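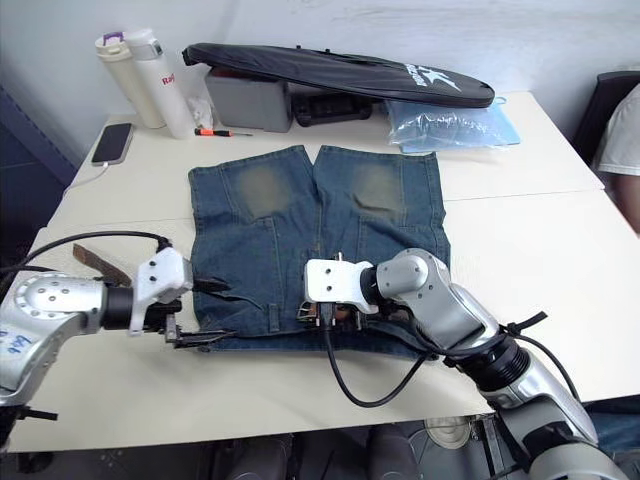
Die alte Jeans mit den hellen Stellen auf den Oberschenkeln

Im Oktober kommt bei mir der Schrank dran. Bisher bin ich dabei immer an den Gürteln gescheitert. Sie stecken in den Hosen, beulen beim Stapeln alles aus, und morgens um sechs suche ich dann den einen, der in einer ganz anderen Hose hängt. Ich besitze 16 Hosen und 2 Gürtel, das müsste also zu schaffen sein.

Jetzt kommt der Gürtel vor dem Zusammenlegen raus. Hose flach auf den Tisch, Bund zu mir, Beine nach hinten. Schnalle öffnen, dann das Ende Schlaufe für Schlaufe zurückziehen. Bei geflochtenen Gürteln lieber langsam, meiner von Illard hat schon ein paar Fäden gelassen, weil ich ihn an der hinteren Schlaufe durchgerissen habe.
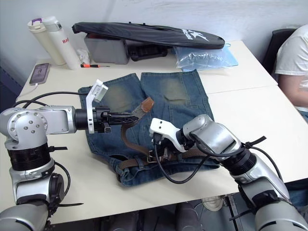 Svitlana Vakulenko schrieb mir nach dem letzten Beitrag, sie lasse den Gürtel grundsätzlich in der Hose, sonst vergesse sie ihn am nächsten Morgen. Gestapelt werde bei ihr sowieso nicht, sie hänge alles an Klammerbügel. Das geht natürlich auch, mein Schrank ist dafür zu niedrig.

Ist der Gürtel draußen, streiche ich den Bund glatt und lege die Beine nebeneinander. Danach einmal quer falten, bei langen Hosen zweimal. Das Paket darf bei mir höchstens 27 cm breit sein, sonst geht die Schublade von Arkenik nicht mehr zu.

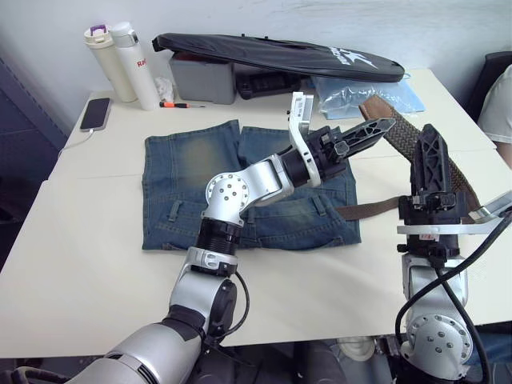

Wohin mit den Gürteln

Aufgerollt werden meine nach einer Weile krumm. Sie hängen deshalb an der Schnalle, an einem Haken innen an der Schranktür. Der Haken ist von Sitompul und hält bisher. Die Pullover mache ich nächste Woche.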